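Ratik Folding Work Table – Long-Term Review

I've had the Ratik folding table set up in my back room since March and I keep meaning to write about it, mostly so I can stop typing the same answer to everyone who asks me where I got it. So, where I got it: the Podcombe outlet, last one on the shelf, $146 with the leg brace kit thrown in. The brace kit is normally extra. Get it anyway.

I sew, mostly bags and the occasional quilt when I lose my mind, and before this I was cutting fabric on the dining table. If you've ever done that you know the routine. Clear the mail, wipe up the jam, unroll the fabric, find out the table is four inches too low, and spend the evening on a heating pad. I wanted something tall, something big enough for a full width of quilting cotton, and something that would fold up when my mother-in-law needs the room.

The Ratik does all of that and I love it! The height adjusts in clicks on each leg, and I keep mine on the second highest setting. I'm 68 inches tall and that puts my elbows just where they should be for a rotary cutter. My friend Evie Tindall is a good bit shorter and drops it two clicks when she comes over to cut, which takes a minute or so once you learn to pull the pin straight out and not at an angle. (We learned that one the loud way.)

Setup was easy. The legs swing down and lock, the braces slide on, and you're done. The instruction sheet shows the braces going on before you flip the table over, and I'd ignore that. Flip first. With the braces already on, the thing is heavy on one side and wants to get away from you.

I went back and forth between the gray top and the white one for far too long. White won, and I'm so glad. Thread snips show up, dark fabric shows up, pencil lines on a pattern piece show up, and the whole room feels brighter in the evening.

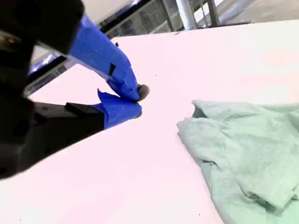
Blue tape against a white tabletop.

Cleaning has been no trouble. Tailor's chalk comes off with a damp cloth. The wax kind needs a drop of dish soap. I did leave a red marker uncapped overnight and there's a pale pink smudge near one corner that I've decided to live with – rubbing alcohol took most of it out.

How sturdy is it? Very, for a folding table. My old Clirnov was fine for wrapping presents but it shook so badly under a sewing machine that my topstitching looked like a heart monitor. I run a full-size machine on the Ratik at top speed and the only movement I notice is a slight sway front to back if I'm really pushing a heavy quilt through. Without the braces there's more of it. I tried a week each way and put the braces back on for good.

Now for the gripes. The latch that holds the legs closed is stiff, and mine took a couple of months to loosen up. The rubber feet leave faint marks on a wood floor, so I stuck felt pads on them. And the carry handle is placed a little off center, so the table tips forward when you walk with it. I wouldn't want to carry it up more than one flight of stairs.

If you need something permanent, Cai makes a gorgeous cutting station with drawers and a pressing surface. Pendo Shemweta from my guild has one and I am openly jealous of the drawers. It was $1,339 though, and it's never leaving her basement. For under a tenth of the money after my brace kit deal – okay, slightly over a tenth – I have something I use almost every day and can slide behind the door.

One tip if you order the white: ask for the matching edge strip. Mine came with a black one, and the store swapped it without any fuss, but it meant another drive out to Podcombe. Also measure your doorway before you buy the large size. It clears mine folded, with very little to spare.

I'd buy it again tomorrow. I might buy a second one, if I can work out where the ironing board would go.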